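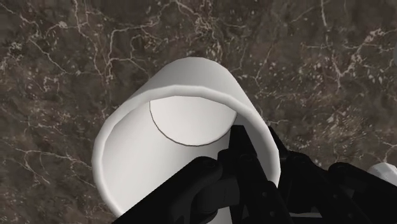
So what does Pravineo do all day?

We find out why robot hands drop things, and then we help the people who own them fix it. Cups, mostly. Bowls and jars too, but cups are what we got known for, and cups are what people email us about.

I'm Carmela Marino and I started Pravineo with Spyros Nikolaidis after a pretty bad month at our old employer, Tultberg. We were both on the team that programmed a dish-handling arm called the Plullgate. In simulation it was lovely! One finger inside the cup, one outside, squeeze, lift, done. We ran 2,000 pickups on the computer and signed off on it.

Then the real one went to work in a kitchen at Valentini, and on its second morning it threw a mug. I mean threw it, clear over the rack and into the wall by the hand sink. The person who usually stood there had gone to get more towels. I still think about those towels.

It took us most of October to work out what had happened. The simulated cups had a rim made of short straight pieces, because that's a cheap way to draw a circle, and the fingers kept settling nicely against the flat bits. A real rim is round and slick. The real fingers slid, the controller thought it was losing the cup and squeezed harder, and the cup shot out like a wet bar of soap. There was no upper limit on the squeeze. I wrote that part of the code, by the way, so I get to tell this story at parties.

Spyros rebuilt the test with smoother rims, random friction and a hard cap on grip force, and ran it again for 1,000 pickups. The old code failed 500 of them. Half! We had been so proud of that thing.

Pravineo opened on July 3, 2022, in the back half of a former tile shop (cold floor, great light). You send us your gripper model and your fault logs, and if you've got broken crockery, send that as well, we like to see where it chipped. We try to make the failure happen again in simulation first and then on a bench, behind a guard, with the stop button where you can reach it. You get a written report in normal English with the ugly parts left in.

We've logged 1,327 failed grasps so far and we keep every one – even the embarrassing ones, which are mainly mine.

If your robot has dropped, crushed or launched something, write to us through the contact page. Spyros reads the mail in the morning and I get it after lunch. And if somebody was standing close by when it happened, please switch the arm off before you write.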